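Bathroom and floor tiling in the Koltach district

Koltach tiling is the name people in my part of the world give to the plain, small-format tilework found in houses around the old Brirmont pottery. I grew up with it underfoot, so forgive me if I get carried away — I've written most of this entry myself and I'm fond of the stuff.

Origins

The Brirmont works opened in 1927, making drainpipes at first and then tiles, once the clay pit at Biwott was dug deep enough to reach the paler seam. Early tiles were fired in a single bottle kiln and came out in whatever colour the day's coal gave them. My nan's laundry had four different creams in it and she reckoned that was normal!

The standard floor pattern is a straight grid with a thin joint. Diagonal laying was known as "going Flodus", after the suburb where the fancier homes were, and it cost more because of all the cutting.
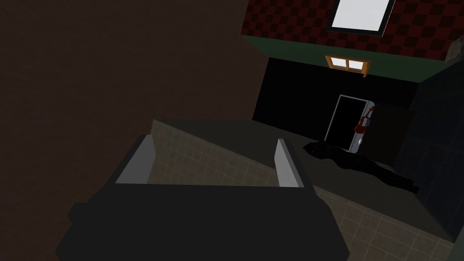

Small square tiles in beige, laid as a grid with faint grout lines.

Laying and grouting

Traditional tilers worked from the doorway wall backwards, on a bed of sand and cement, and tapped each tile down with the handle of the trowel. Socorro Huaranga, whose notebooks are the best source we've got, allowed 3 days for an ordinary bathroom (longer if the floorboards had to come up, and they usually did). She mixed her grout with a bit of brick dust to take the glare off it.
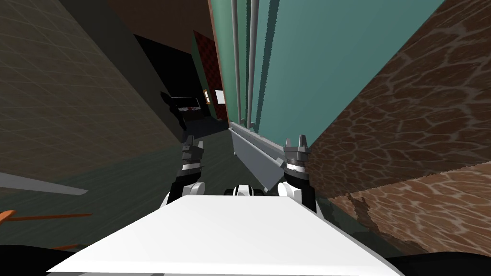

Her other habit was keeping spare tiles under the tub, wrapped in newspaper. I've found two bundles that way while helping mates renovate, and both went straight back into the floor.

Colour

Coloured surfaces came in slowly. The Brirmont catalogue listed 355 glazes by the end, though most households stuck with beige below and a single stronger colour somewhere else in the room. Greens and blues were the favourites, and teal had a very good run.
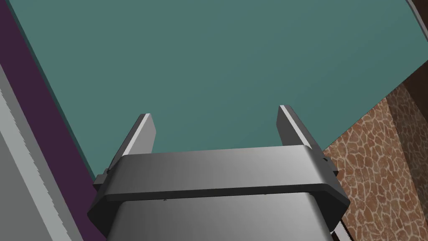 Teal across a large, flat, plain surface.

Decline and revival

The works shut in 2000. Rehema Rotich began making replacement tiles in a shed at Biwott a few years later, and her cream is a dead ringer for the old one once it's had a winter of muddy boots over it.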